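Two colors of cup for trash and recycling on a white table: will guests get it?

Posted by Amarachi Okonkwo, August 20, 2022

Hi everybody! I'm helping set up the snack corner for our neighborhood reading club in Brakville, and I've fallen down a bit of a hole over where people should put their empties. We have one long white table against a white wall and no floor space for proper bins, so I'm trying a gray one for trash and a yellow-green one for drink cans, side by side at the back.

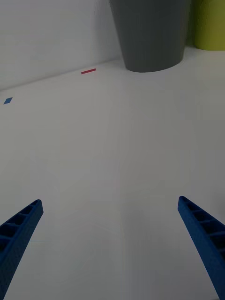 My main worry is keeping the table nice, because it belongs to the library and they're fussy (fairly so!). I've wiped it down with dish soap and warm water, and it came up well, but there are still a few very faint marks on the white, plus a thin bluish streak that I can hardly see unless I go looking for it. Should I scrub at those or leave them alone? And would you put the two containers right up against each other, or leave a gap?
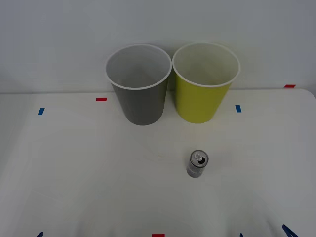 Gray and yellow-green at the back, with one small silver can for size.

Zohreh Nikzad

Oh, I love this, and I think the colors will do half the work for you. We did something similar at the Karngate summer fair in June, when 455 people came through, and most of them got it right once we put a word on the front of each. Big plain letters, one word, on the side facing the guests. "CANS" is better than "RECYCLING", which makes people stop and wonder about their napkins.

I would pull them apart, though. With the rims this close, somebody chatting over their shoulder will drop a can in the wrong one, and I speak from experience. A hand's width is plenty.

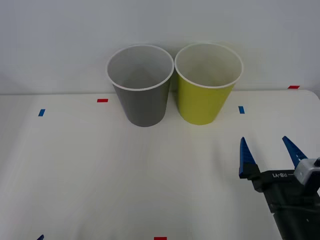 Simin Sadeghi

just use a garbage bag on a door handle, works fine

Yolanda Valderrama

Zohreh is right about the labels. On the table itself, please go gently, Amarachi! I took the shine off a white table of my mother's with a scouring pad and I still feel bad when I visit. Try a paste of baking soda and a little water on a soft cloth, on a corner first, and if a mark doesn't shift after a minute, let it be. Ask the library about the streak before you try anything stronger.

One more thing: containers that narrow toward the bottom like these can get tippy once they fill up at the top, so empty them before they're heaped. A spare bag under the table saves you a walk. 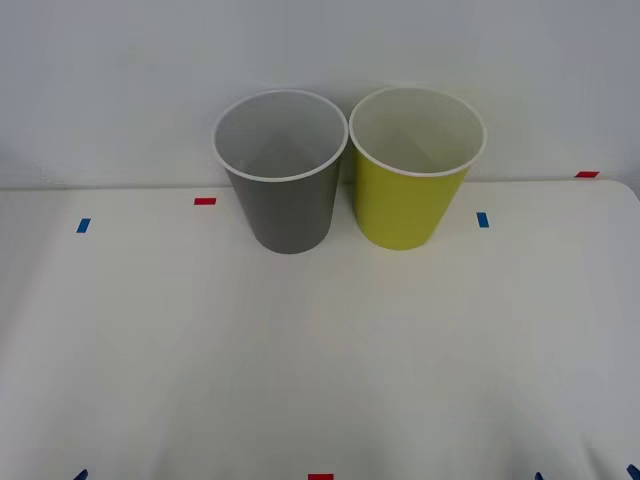
Follow-up from Amarachi Okonkwo

Thank you all so much! Labels are going on tonight, one word each, and I'll slide the gray one over to the left. I'm leaving the streak alone until I've talked to the library on Monday.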